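# Chapter 5: Rehearsing the Build in Simulation

Before you cut a single bracket, you get to drive your robot! This chapter moves the two-armed build from the shared workshop into Jina, the simulator we will use for the next 31 pages, and it is my favorite part of the whole project. Houshang Najafi and Nayeli Giraldo set up the practice kitchen for their own build, and every mistake in it is free.

We start with the wrist view. Open the jaws, point them at the stone, and learn to judge the gap between the fingers before you try to pick up anything.
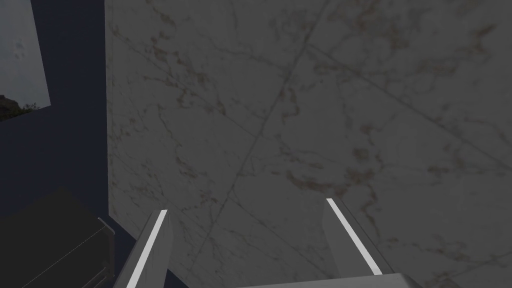 ## 5.1 Closing on something

A cylinder is a kind first object - it looks the same however you roll it. Close slowly and watch both fingers as they come in. Wrist views can also turn the world over on you, so find one thing you know well, such as a bottle, and check which way its neck points before you move.

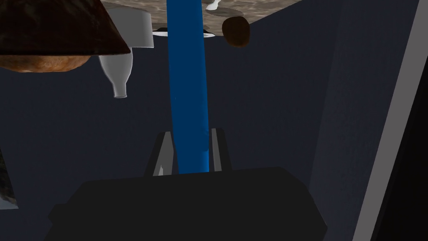
*Figure 5.2. Wrist view with the blue cylinder between the fingers. Note the bottle at upper left, neck down.*

## 5.2 Two arms, one counter

Now zoom out. From behind the torso you can finally see how much room each arm has, and planning gets really fun. Park one gripper open while the other works near the counter, and keep your elbows (well, the robot's) clear of the corner.

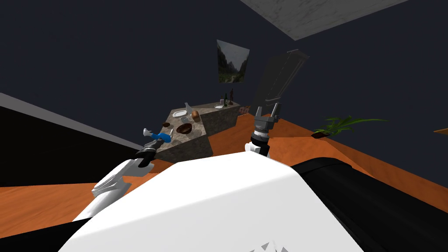 *Figure 5.3. Left gripper holding a blue object near the island; right gripper open.*

Load the kitchen now and set the joint speed to 5. Exercise 5.1 begins with the left arm.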